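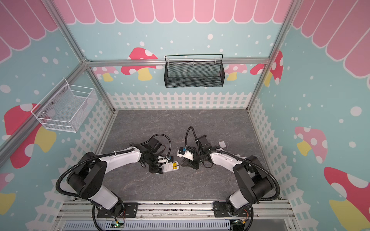 One comment from the Mudgway end of the call before we got to item 1: the success number for the battery task means very little if a run counts as soon as both cells are in. They want the cover counted too. Agreed to take it under item 2, but it kept coming up.

Two-arm group, minutes, October 8, 2025
Present: Atwood lab, Mudgway (by phone), Lenuvier for items 1 to 3 only

1. Last minutes
Accepted. One fix, the May numbers were for the old policy, not the new one. Minutes to be corrected.

2. Battery task, results
Training set now 282 demos, all teleoperated, all two-arm. Policy trained on the full set got 18 good runs out of 30 under our rule (both cells seated, nothing dropped). Under the Mudgway rule it would be lower, we don't have that count yet. Discussion long. Atwood view is that cover closing is a seperate skill and lumping it in hides where the failures are. Mudgway view is that a person with the thing in their hand would not call it done. Outcome: report both, side by side, same runs. Re-score from video, no new runs needed.

Handover between arms still the slow part. Arms wait on each other. Lenuvier thinks the chunk length is too long, asked for one run of training at half. Agreed, cheap enough.

3. Wrist views

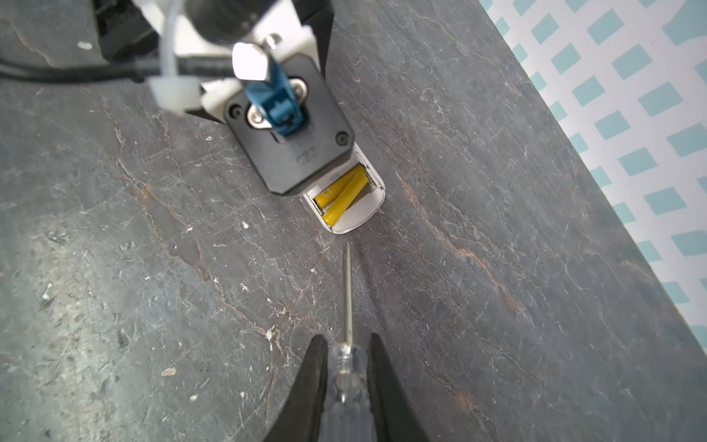

Ablation first. Dropping both wrist views hurts more than dropping the fixed view, which we did not expect going in. Still only one seed, so don't quote it. Lenuvier asked what the policy could be getting from the wrist that it can't get from the side, and the answer seems to be tool tip position. With the screwdriver in the fingers the wrist view has the whole metal shaft and the gap between its tip and the end of the remote, plus the other arm's gripper coming in over the top. Worry raised about the clear handle — ridges catch the light and could look different from one lamp setting to the next. Suggestion to add lighting changes in training. Mudgway would rather collect more real data under mixed lights. Not settled, try the cheap one first.

Lenuvier left the call.

4. Plarasska (labeling tool)
1366 clips in the queue, 3 labels per clip: reach, grasp, release. Labelers disagree mostly on release. Is it when the fingers start to open or when the part is clear? Decided: when the part is clear. Old labels stay as they are until somebody has time, flag them in the export. Export was also broken for two-arm clips, left and right swapped, fixed now.

5. AOB
Write-up: methods section is in ok shape, results section waits on the re-score. Mudgway asked for for the eval script so they can run it themselves — yes, will send.

Actions
Atwood: re-score, both rules, send table
Atwood: half chunk length training run
Atwood: lighting changes, then two more seeds on the wrist ablation
Mudgway: write down their rule in one paragraph, incl. what counts as closed
Plarasska guide: new wording for release

Next meeting when the re-score is in.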